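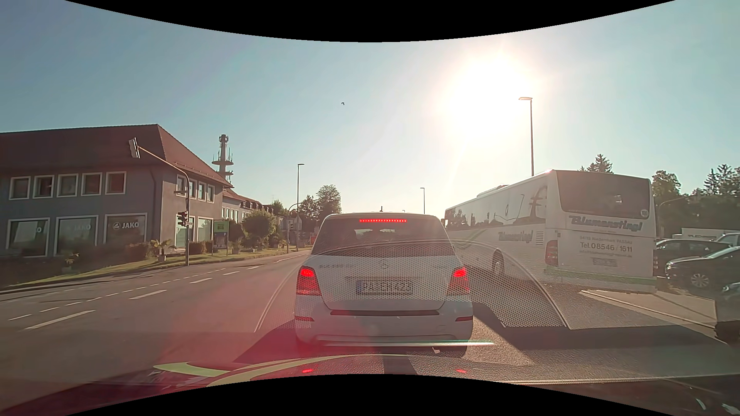 Section 3 of the Skevstead handbook deals with moving your pages onto the new Nollix site templates. The old advice was to let the import tool do everything, and I would not. It guesses at headings, and it guesses badly. Captions fare no better: given a white Mercedes SUV on the road with a coach to its right, it will happily offer "transport" and move on. Write your own.

**Moving a page**

1. Sign in and open **Pages > Import**.
2. Paste the old address. One page at a time, whatever the button marked "Import all" promises.
3. Set the template to **Plain**. The Baek template looks smart in the demo, but our longer titles wrap over 3 lines in it.
4. Press **Fetch** and wait. Don't press it twice, or you'll get two copies.
5. Read the page from top to bottom and compare it with the old one.

> **Note:** The green tick means the import has finished. It does not mean the text is right. 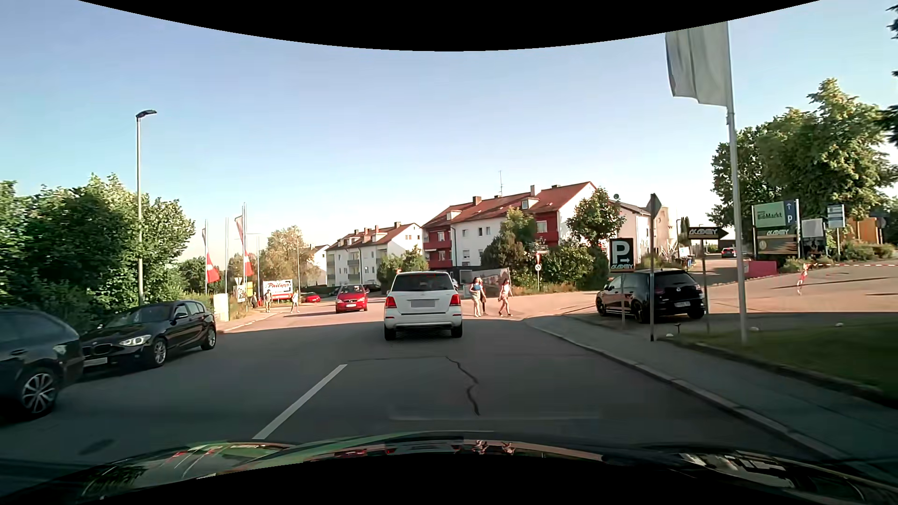 6. Check every link by hand. The built-in link checker stops after 50 and doesn't tell you so.
7. Fill in the summary box, or the search results will show your menu text instead.
8. Save as a draft and send it to Pui-shan Tsai for a second read.

**Caution:** Publishing removes the old address after 7 days. The supplier says it can be restored - Kyung-tae Song asked twice in May how that works and is still waiting for an answer. Keep your own copy.

**If the page looks wrong on a phone**

Clear the Jusow cache first, then wait 10 minutes. If that changes nothing, switch the side panel off. The supplier's help page suggests reinstalling the theme. Please don't do that without asking Hwa-young Ko.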